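Trigger Finger in People Who Use Their Hands All Day: A Student Project Report

Wálter Tamayo
Supervisor: Firouzeh Mohammadi
Handed in July 1, 2021

Why I chose this subject

My grandmother ran a tailoring shop in Jellarton for most of her working life, and when I was small I used to watch her ring finger catch as she opened her hand. She would help it straight with the other hand and carry on talking, as if every grown-up did the same. I didn't learn until much later that it had a name, and when we were asked to pick a hand or wrist condition for our projects I knew straight away which one I wanted to read up on.

Trigger finger is a problem with the way a tendon glides. The tendons that bend the fingers run along the palm side of each finger inside a sheath, a bit like a cord through a sleeve, and the sheath is held close to the bone by a row of bands called pulleys. The first of these, the A1 pulley, lies at the base of the finger. If the pulley thickens, or a small swelling forms on the tendon, the two no longer fit each other comfortably. The tendon catches on its way through and then slips free all at once, and that gives the click or snap that people describe. 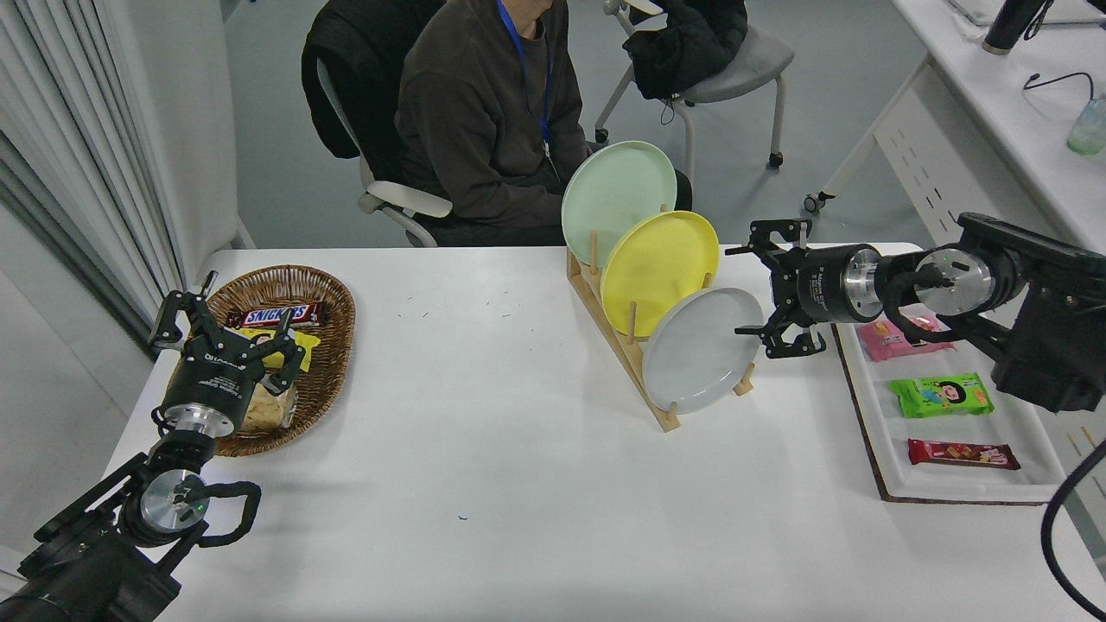
What people notice

The early signs are easy to shrug off. There may be stiffness in the morning that wears off over breakfast, and a sore spot in the palm, just where the finger begins, when you press on it or carry a heavy shopping bag. Later the finger starts to click, and in some people it locks in a bent position and has to be straightened by the other hand. The ring finger and the thumb are the ones most often affected, though any finger can be, and sometimes several at once.

It is commoner in women than in men, and commoner in people with diabetes or rheumatoid arthritis. Whether hard manual work brings it on is less settled than I had expected. I began the project quite sure that it did (thinking of all those years with the shears!), but the papers I read didn't agree with one another, and Firouzeh was kind enough to write "are you certain?" in the margin of my first draft in three separate places.

How I went about the project

Over June I handed out a short questionnaire at the Onlow sewing and upholstery classes and at the Rallden allotments, and 36 people filled it in. I asked about clicking, locking, morning stiffness and pain in the palm, and what they had done about it. I also asked which everyday jobs felt awkward, and I am very glad I did, as the answers to that one were by far the longest. People wrote about buttons, jam jars, secateurs, and letting go of the kettle.
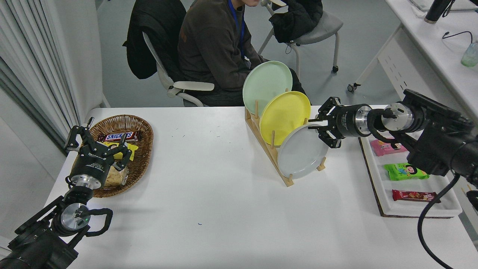

Letting go came up more than I would have guessed. Most of us think of a weak grip as the trouble with a bad hand, but with trigger finger the hand may close perfectly well and then be slow or sore to open again. One upholsterer wrote that she had learnt to put her staple gun down on the bench before uncurling her fingers, so as not to drop it on her foot.

Of the people who answered, 15 had noticed clicking or catching in at least one finger, and 3 of those had been told by a doctor that it was trigger finger. I must be careful here. People with sore hands were surely more likely to take a form in the first place, so these figures can't tell us how common the condition is in either group.

Treatment

Mild cases sometimes settle with rest from whatever sets them off, or with a small splint that keeps the finger straight, often worn at night. A steroid injection into the tendon sheath helps many people, although the clicking can come back, and people with diabetes need to keep an eye on their blood sugar afterwards. If that fails, a surgeon can divide the A1 pulley, usually under local anaesthetic, so that the tendon has room to move. The hand can generally be used gently quite soon, though the scar may stay tender for some weeks.

What I would do differently

I would ask about diabetes, which I left out for fear of being nosy. I would also try the form on a couple of friends first – two of my questions meant nearly the same thing, and several people told me so in capital letters. My thanks go to Mrs Shokri at the sewing class, who let me interrupt her lesson twice, and to everyone who gave up their tea break to write about their fingers.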